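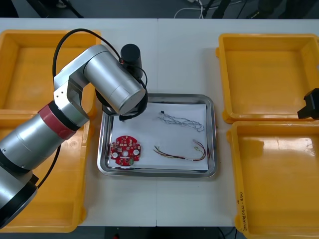 Fludon asked what happens to the people who did the sorting by hand. Fair thing to ask, and the first version of this page skipped it, so it's going in at the top.

Jumance > Workplace > Galleries > Sorting table

News Galleries Shifts Contact

Search this site Go

Short one today, two pictures, more when I get time. Sorting cell at Hartono, the small parts end. Tray in the middle, yellow bins either side, arms do the picking. Round red board and the wire bundles on paper in the first one, gripper just above the board.

Before the arms this was four people at one long bench, tweezers and a lamp. Sore necks by lunch. Now two of them set out trays and check bins, one went over to Jundon for the repair line, one is on packing and says she misses the bench — mostly the talking. Nobody lost hours so far. Ask again in December.

The odd part is the pace. You used to stop when your eyes got tired. Now you wait on the arm, then it's your turn, then you wait again. Some like it, some really dont.
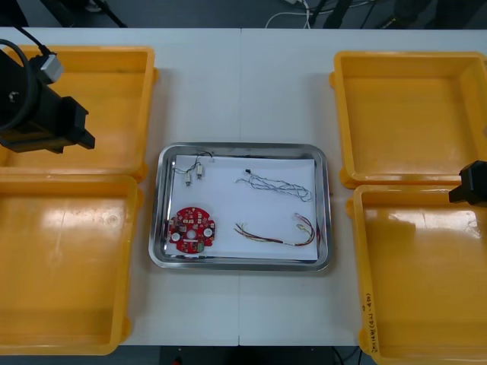

Words and pictures: Darmawan Goh
Posted in Galleries

Same table. Two little motors up in the left corner of the paper, board below them, wires over on the right. Bins empty. Wires are the pain in the neck, everyone agrees on that. Boards are easy, they lie flat. A twisted bundle lands different every time and somebody has to straighten it and start over.

Best shift so far was 753 parts, worst was 118, that was a Wednesday and we spent most of it on one bad cable. By hand a good bench did around 190 an hour, so no, not faster yet. Quieter on the neck though.

Still to sort out: who gets called when it stops at 6 am, and wether checking bins pays the same as sorting did. Had a meeting on the pay thing — no answer. Will add it when there is one.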